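3. Shared tables and the things left on them

3.1 The setting

The study was carried out in two shared work buildings, which we call here by their project names, Skundeck and Wuisan. Both have open rooms with light tables that belong to no single person. Everyone may use any table, and everyone is asked to leave it clear in the evening. Our interest is in the small objects that stay on such a table during the day, and in where people put them. 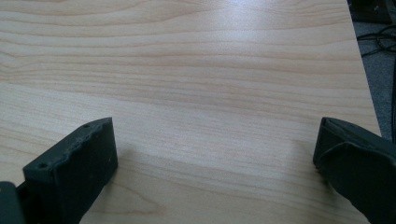
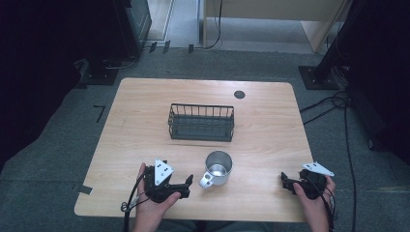 Figure 2. A light table surface with a wood grain, and a table with a metal mug and a black wire basket.

A shared table has no drawers and no shelf, so its top must serve for work and for storage at the same time. In our interviews, people spoke of the table as if it had two parts, a near part for the hands and a far part for things which can wait. They did not use these words themselves, but the difference came back in many of their answers. Drinking vessels were placed in the near part almost always. Containers were placed in the middle or farther away, and they were moved less often. The lower picture of Figure 2 has this order in a simple form, with the mug close to the front edge and the basket directly behind it, its long side running from left to right. A basket in this position makes a kind of low border between the two parts. One participant at Wuisan told us that she never reaches over her basket for paper, because she feels that the paper behind it is already "put away".

The direction of the basket also seems to matter. When the long side follows the front edge of the table, the contents can be reached from the chair with either hand. When it is turned the other way, the far end is difficult to reach, and we were told that the things at that end were forgotten. In the diaries, forgotten things were mostly pens, keys and small packets of sugar or tea.

3.2 Participants and diaries

We asked 28 people to keep a table diary during the working weeks of July. Each person wrote two short notes a day, one before lunch and one before going home. The notes answered the same questions every time: what is on the table, what was used, and what will be taken away. We received over 65 complete diary pages from Skundeck, and fewer from Wuisan, where many people were on holiday in the second half of the month. Pages with only one note were kept for the reading but were not used in the comparison.

Four participants changed their table during the study. We decided to keep their pages, as the change of table was itself described with much detail. Two of them wrote that they carried their container with everything inside it to the new place, and that the new table felt like their own within one morning.

3.3 Mugs

The mug was the object named most often in the diaries. It was also the object which people most often left behind by mistake. In the Skundeck building, a left mug was understood as a sign that its owner would return, and other people avoided the table for a long time, in one case until the afternoon. At Wuisan the same sign was weaker. People there moved a left mug to the kitchen after a short wait and did not think of this as impolite.

The material of the mug was mentioned by five participants, all of whom preferred metal for shared rooms, for the reason that it does not break when a stranger moves it. We did not ask about material in the interviews and can therefore say little more on this point.

3.4 Open containers

Baskets without a lid were described in two opposite ways. For some participants an open basket was practical, as one look from the chair was enough to know what was in it. For others it was a little uncomfortable, since colleagues could look as well. Wire baskets were named in both groups of answers. A participant who used one at Skundeck put a folded cloth along the inside of the bars, and removed it again after a week when she could not find her keys.

No participant in either building asked for a closed box. When we offered one at the end of the diary period, it was accepted by two people, and both of them used it without the lid.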